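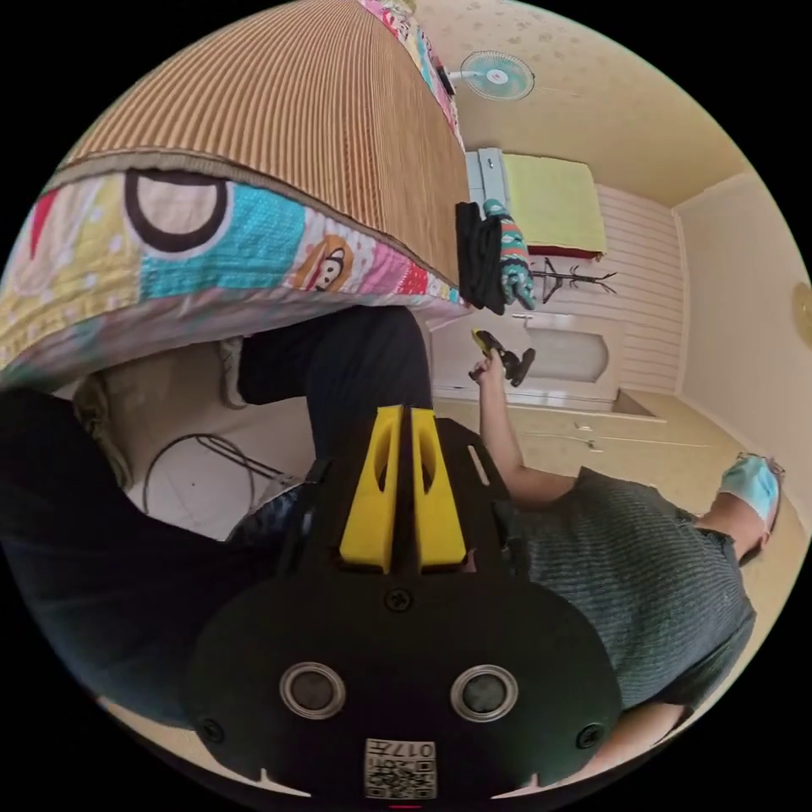 The caller from the Zuvville club wrote back that our hall copy of the Radebe reel runs too fast for beginners, and that their set drops it by 2 percent before a class.

Sep 22, 2018. Tried it at that speed on the Truvov turntable. Better for the allemande, still rushed going into the promenade. Pitch slider sticks near center – cleaned the track, no change.

Record 603 (Brusunlow pressing) has a skip in the second tip. Moved it to the repair box. Transferred side A of 19 before the needle started to drag. Side B still to do.

Called the figures over the new transfer with no dancers on the floor. The break comes a full phrase earlier than on the card, so the card is wrong or it belongs to a different pressing. Check against the March notes.

Need: needle, sleeves, longer mic cable.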